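Pendville Allotment Society, minutes of the meeting held May 10, 2018

Imelda Salazar scribbling again, as my turn has come round sooner than I'd hoped! Apologies if I've missed anything, the kettle was going behind me for most of item two.

Last minutes. Read out and agreed, apart from the spelling of Fajardo, which I got wrong all the way through. Sorry, Fajardo Nurseries.

Water. The new tank by the Gendale Lane gate holds 1000 litres and we're all very pleased with it, but the tap drips. Plot 46 is getting the worst of it and the path there is turning to soup. I said I'd ring Varkent, who fitted it, and ask them to come back. Until then please turn the tap off hard (clockwise, for those who asked). There was a long chat about hosepipes. We've agreed cans only in the evening, hoses in the morning, and we'll look at it again if May stays this dry.

Compost. Fajardo can do us 100 bags at the old price if we order in one go and take the lot on one delivery. Hands went up all round, so that's a yes. They'll be stacked by the shed and I'll pin a list on the door, so put your name and how many you want, and pay me when you pick them up. Someone wanted peat free and someone else very much didn't, and we spent far too long on it. Peat free it is, by 4 votes.

Bonfires. Same rule as before, none before dusk. The houses on the Gendale side have had washing out and they've been very nice about it so far, so let's keep it that way.

Summer show. I love this bit! Classes stay as they were, with a new one for soft fruit and a children's one for the silliest carrot. We still haven't got a hall. Pendville school has said maybe, and I'm to chase them. Tables can come from the chapel if we fetch them ourselves, so if you've got a van do shout.

Any other business. The strimmer is back from being mended and lives on the left-hand hook now. Somebody's grey fleece is still in the shed. There was a question about keeping hens, which we ran out of time for, so it goes first on the list for next month.

We finished with tea and the last of the lemon cake, and I've still got the tin if it's yours.

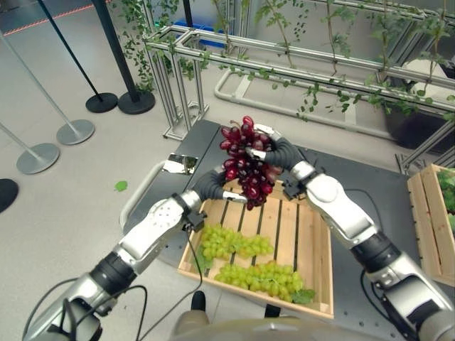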